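Vilja Laitinen sorts secondhand toy bricks for Rakholm, a resale shop that ships them by weight. Her first rule is to leave nothing joined. "A stack hides the underside," she says. "Cracks start at the tubes, and you can't inspect a tube with another brick on it."
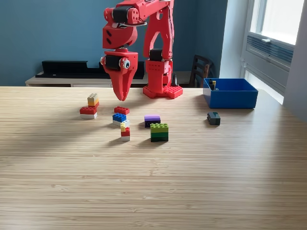 2 min read

Small mixed stacks are the slowest part of a lot, according to Laitinen. Where a narrow brick sits on a wider one, she holds the lower piece and rocks the upper along its long side. She does not use knives. "A blade mark on a stud is permanent, and the buyer will find it."

White and beige are separated under a daylight lamp. Yellowed white can pass for beige in evening light, she says, and one wrong piece is enough to bring a bag back.

A standard bag holds 360 grams. Laitinen fills roughly 12 in a shift. Baseplates are checked for warp on a flat table and sold singly.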